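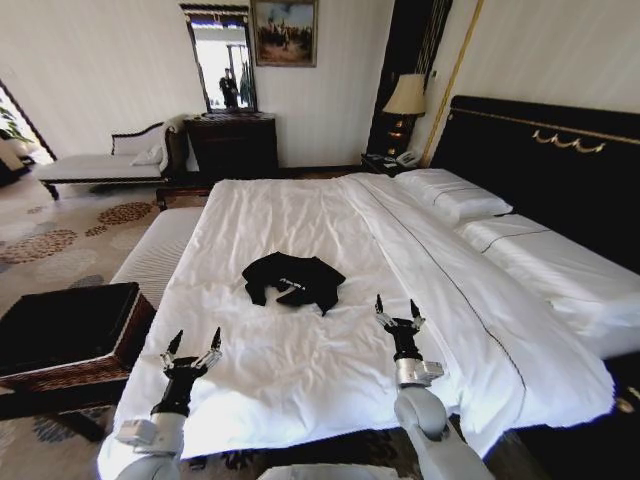

Natal chart reports: pre-release inspection
Product: Troden birth chart report, print edition
Inspected: 6/13/21
Sample: 200 reports, Jomlow ephemeris tables

1. Birth data
Date, time and place match the order form. PASS
Comment: Unknown birth times default to noon. The report must say so on page one.

2. Time zone and daylight saving
Offset taken from place of birth, not mailing address. FAIL
Comment: 4 reports used the customer's current zone. The ascendant is wrong in all of them. Recalculate and reprint.

3. House system
Placidus by default, whole sign on request. PASS
Comment: At high latitudes Placidus gives very wide houses or none at all. 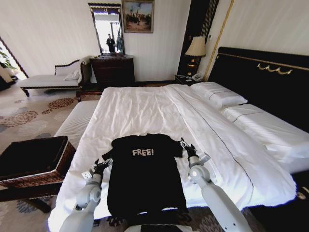 Switch these charts to whole sign and note the change under the wheel.

4. Aspects
Orbs within the limit: 6 degrees for major aspects. PASS WITH COMMENT
Comment: Moon squares at the exact limit print in the table but are missing from the wheel. Reported to Yao – fix due before the end of June.

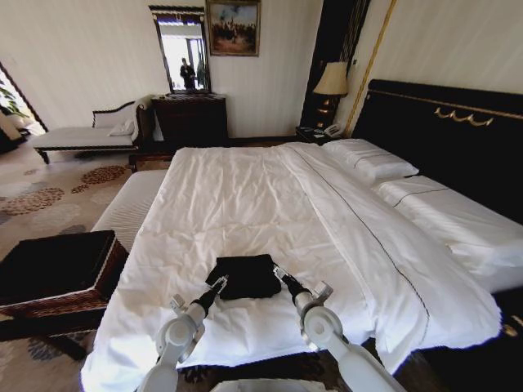
5. Interpretive text
No statements on illness, death, pregnancy or investments. FAIL
Comment: The Saturn in the eighth house paragraph still mentions inheritance dates. Remove it.

6. Retrograde symbols
Shown next to the planet in both table and wheel. PASS
Comment: Small but legible in the Nikano font.

Result: hold. Reinspect items 2 and 5 after reprint.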